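Workshop notebook – Jutine, folding room
May, Friday, written after the late shift

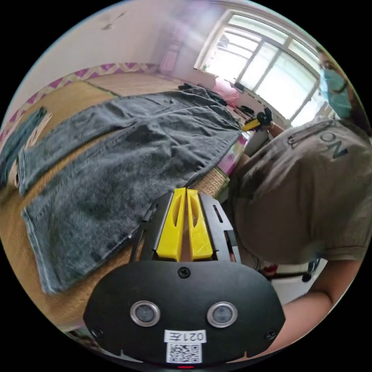 Where we are

Fourth week with the hand grippers in the folding room. Jeans are now the main item. The towels and pillow cases are closed, Mladenović has enough of them and does not want more. Count on the sheet at end of shift: 209 good folds this week, of which 70 are jeans. The rest is T-shirts and the last towels from Monday's list.

For jeans we lay the pair flat on the tatami first, smooth it, then fold leg on leg, then in half, then once more. The third fold is the problem. The cloth is thick there and the fingers do not close fully, so the waistband slips out on one side. I tried to take it closer to the back pocket and it went better, but I did it only on 14 pairs, all from the same box and all soft old denim. I want to see it with new stiff ones before I write it on the wall sheet.

Old denim has also its own difficulty. When the leg is very creased the fingers pick up two layers in place of one, and you notice only when you lift.

What is different in the room

I want to put this down while I still remember how it was before. Before the grippers we folded by hand on the long tables at Tumo, standing, two persons to a table, and we talked the whole time. A good folder did a pair of jeans without looking. Now the same person looks at every pair. You must bring the gripper slowly, wait for the fingers, pull straight. In the first week everybody was angry about this, me also. It feels like learning to write with the other hand.

The speed is lower, we all know it. Skaketti (the laundry side) asked again on the phone when we will be back to the old numbers. I said that the folds with the grippers are for teaching the machine and should not be compared with the hand folds. I think they understood, but they will ask again. It would help if the planning sheet had two separate columns. At the moment everything goes in one and it looks like we became lazy.

Good things: wrists. Three of us had pain from the wet sheets in winter and it is less now, though this can also be because we do no sheets. Bad things: knees and lower back. The mats are kind to the cloth but not to people who lean over them for an hour. Low stool is better than kneeling, for me at least. We agreed on 40 minutes on the mat and then a change to sorting or labels. It was kept on most days, not on the day of the delivery.

The question which comes every lunch is what happens to the folding places when the machine is ready. I wrote down what was said at the meeting so we have the same words: nobody loses hours before the autumn plan, and those who worked with the grippers are asked first for the checking table. It was said, it is not on paper. I asked for paper. Until now no answer.

One more observation. The older folders are the best teachers for this. They have a reason for every movement, and when they must do it slowly they can finally tell it. I learned why the seam goes to the inside only last week, after six years of doing it. Somebody should collect these things in a list, separate from the recordings. I started one at the back of this book, please add to it.

Small matters with the tools

– Finger pads: the left one wears quicker on jeans, at the tip. Change both together, otherwise it pulls crooked.
– Write the label number of the tool on the sheet at the start, not at the end. Two sheets from this week have no number and I cannot say which pair of tools it was.
– Small red light: I have asked Mladenović what it means in each case and will copy the answer here.
– Put the tools back on the charging shelf with the fingers open.
– Buttons and zips closed before you lay the jeans down. The zip catches in the slot of the finger.
– Masks stay on while the lint is so bad. The filter for the fan is ordered.

For next week

Stiff jeans, at least one full box. Try the closer grip on the third fold with two different people, so it is not only my hand. Ask for the second column on the planning sheet. Ask again for the paper about the checking table. Two new people come from the ironing side, give them T-shirts first and no jeans for the first days – I gave jeans too early to the last ones and they lost patience.

The kneeling cushions are in the cupboard by the stairs, lower shelf. Please bring them back there.

Last updated: Friday, 18:40
Jutine folding room notebook – questions to the shift desk – © Jutine – Back to top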